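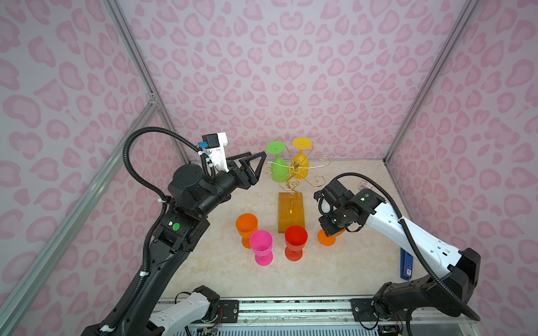

Llevo seis meses trabajando al lado de brazos robóticos y todavía les digo «perdona» cuando paso por delante. No me oyen, claro, pero me sale solo (mi madre estaría orgullosa).

Para quien acabe de llegar al blog: trabajo en Dilto, preparando pedidos de menaje y papelería. Copas de plástico, soportes, clips, cosas que cualquiera tiene en un cajón y que alguien ha tenido que coger, mirar y meter en una caja. Ese alguien era yo, ocho horas al día, y en parte lo sigo siendo. Lo que pasa es que en abril nos montaron el primer puesto automatizado y desde entonces mi jornada se parece bastante poco a la de antes.

Al principio hubo mala cara, no os voy a engañar. Veníamos de Drosta, muchos de nosotros, y allí lo de «modernizar» significó quitar un turno entero sin avisar. Así que cuando en la reunión soltaron la palabra automatización, en la mesa del fondo se hizo un silencio de esos que se mastican. Yo me fui a casa esa noche y estuve mirando ofertas de empleo hasta las dos de la mañana.

De momento seguimos todos. Lo escribo con los dedos cruzados, pero seguimos.

Lo que ha cambiado es otra cosa. Antes yo cogía piezas. Ahora enseño a cogerlas, que suena muy elegante y consiste en repetir el mismo gesto hasta que te duele el codo: acercarse, abrir, bajar, cerrar, levantar. Vuelta a empezar. El proyecto se llama Mimham (ni idea de dónde salió el nombre) y tenemos una hoja compartida donde vamos apuntando las repeticiones. Ayer íbamos por 2961. De esas, 403 están marcadas en rojo, o sea, para revisar. Casi todas las rojas son de copas, por cierto. Una copa tiene el pie redondo, el tallo corto y el cuenco ancho, y según por dónde la cojas se te va para un lado. Con las manos lo haces sin pensar, y explicarle a alguien lo que haces sin pensar es dificilísimo. ¡Probad a describir cómo os atáis los zapatos!

Colgarlas boca abajo en el soporte ya es para nota. La primera semana yo salía de allí soñando con ganchitos dorados.

Y luego están los clips.

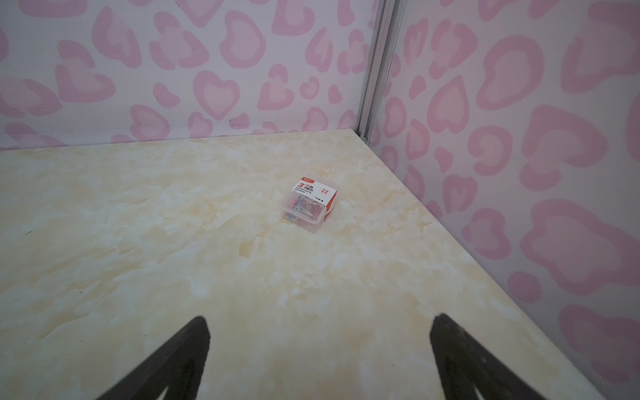
*La cajita de clips de colores, esperando turno más allá de las pinzas.*

A mí los clips me caen bien. La caja es pequeña, casi un cubo, tiene sus caras planas y sus esquinas, y después de una mañana entera con copas es como sentarse en el sofá. Hay una compañera que opina justo lo contrario, que el plástico transparente la pone nerviosa porque no ve bien dónde acaba el borde, y nos cambiamos los turnos encantadas.

¿Lo bueno? La espalda. Ya no me paso el día agachándome a por cajas y lo noto hasta al dormir. También que ahora nos preguntan. Cuando algo no encaja, viene la gente de ingeniería y quiere saber cómo lo haríamos nosotras, y eso en Drosta no me pasó ni una vez.

¿Lo malo? Que el trabajo se ha vuelto más callado. Antes charlabas mientras llenabas cajas, ponías la radio, te enterabas de todo. Ahora hay que estar concentrada y al terminar tengo la cabeza como un bombo. Y el sueldo sigue igual, aunque la ficha del puesto tenga el doble de párrafos. Eso lo estamos peleando, ya contaré.

También se habla de poner otro puesto en la nave de Yang, y ahí hay gente mayor que no quiere ni oír hablar del tema. Los entiendo perfectamente. Me han pedido que vaya a enseñarles cómo va y he dicho que sí, con la condición de que me dejen contar también lo del codo.

Si alguien que me lea está pasando por algo parecido en su curro, que me escriba en los comentarios. Me interesa sobre todo saber si os han subido de categoría y cómo lo pedisteis.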